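How to Pack an Insulated Shopping Bag for Food

Posted by Ilaria Bassi, 2020-07-25

A foil-lined shopping bag is good for getting food from one place to another, but only if it is packed in the right order. I use mine for grocery trips and for taking lunch and dry ingredients to my brother-in-law's place in Hovwood, a 50 minute drive. Set everything out on a table first, with the bag standing open at one end and the food beside it.
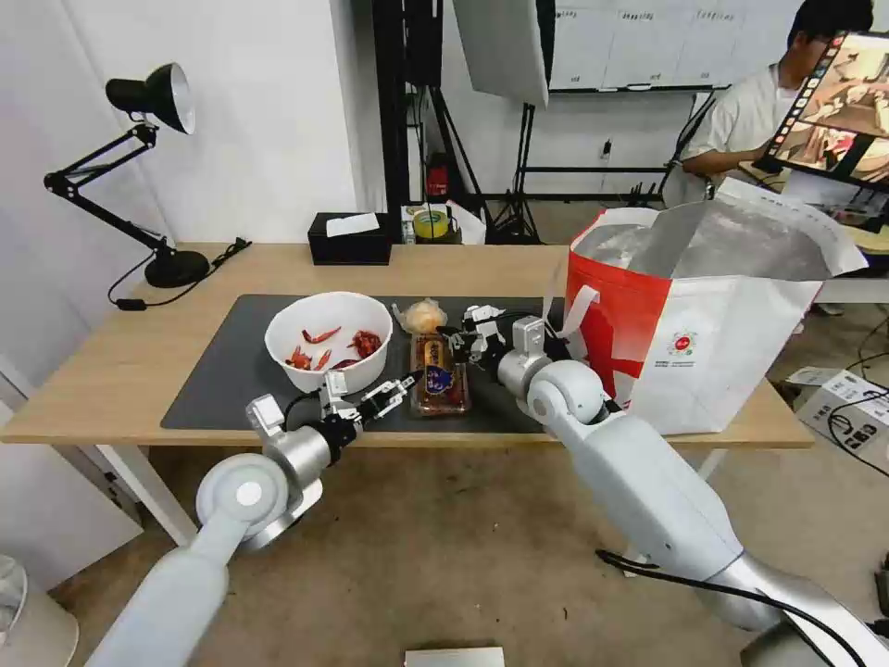
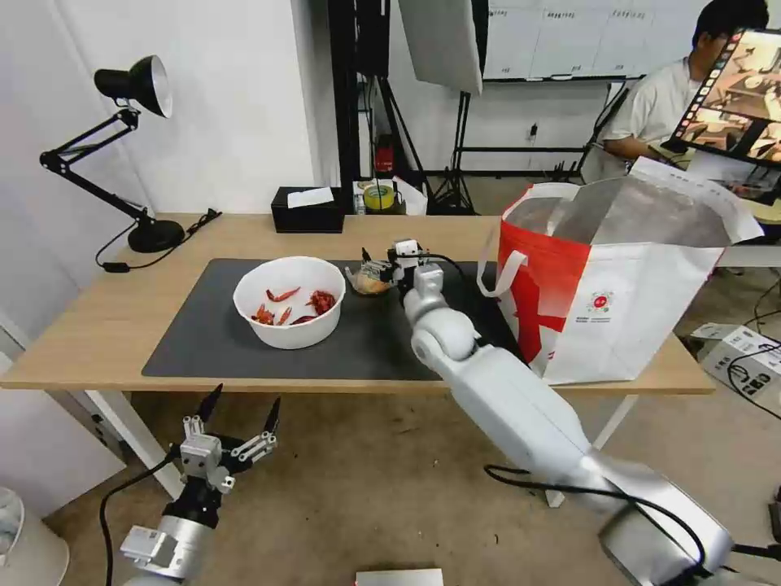

The bowl of dried red chilies, with the open bag at the right end of the table: 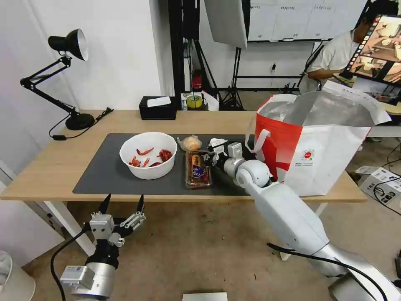 What you need

An insulated bag with a stiff base
Cold packs, frozen overnight
Small clear bags and lidded containers
A dish towel
A table with enough room to lay out the food

Step 1. Wipe the lining

Turn the bag on its side and wipe the foil with a damp cloth and a drop of dish soap. Get into the bottom corners, where crumbs collect. Dry it with the towel and leave it open until no moisture is left. If the lining has a small tear, put a piece of foil tape over it. A long split along the seam means the bag is finished as a cooler, though it will still carry cans.

Step 2. Sort the food

Make three groups: cold, dry and soft. Cold is meat, dairy, cut fruit and anything cooked. Dry is chilies, rice, noodles and spices. Soft is bread, buns and pastry.

Don't pack hot food with cold food. If you have to take both, use two bags.

Step 3. Close up anything loose

Open bowls and dishes don't travel. Move dried chilies into a zip bag or a jar with a lid. Press the air out of a zip bag gently, because brittle pods crack and the seeds get everywhere. Keep a spare bag handy for the broken bits, which are fine for chili oil.

Peeled garlic and cut ginger go in a container with a tight lid and count as cold. I used to put them in with the bread. Don't do that.

Buns can stay in their own wrappers. Check that the ends are twisted shut.

Step 4. Load the bag

Lay one cold pack flat on the bottom. Put the heaviest cold items on it, then stand the flat packages upright along the sides. Fill the gaps with smaller cold things. A second cold pack goes on top of these.

Fold the dish towel over the second pack. Dry goods go on the towel, and the buns go in last.

Step 5. Close it and go

Press the top together and fold it over once if there is room. Keep the bag on the floor of the car, out of the sun. Meat and dairy should go into a refrigerator within two hours, or one hour if it is above 90 degrees out.

Unpacking

Take the cold items out first and put them away before you do anything else. Pour the chilies into a dry jar and keep it in a dark cupboard. Wipe the lining again, then hang the bag open by one handle. Mine goes on the hook inside the pantry door, and the cold packs go straight back in the freezer.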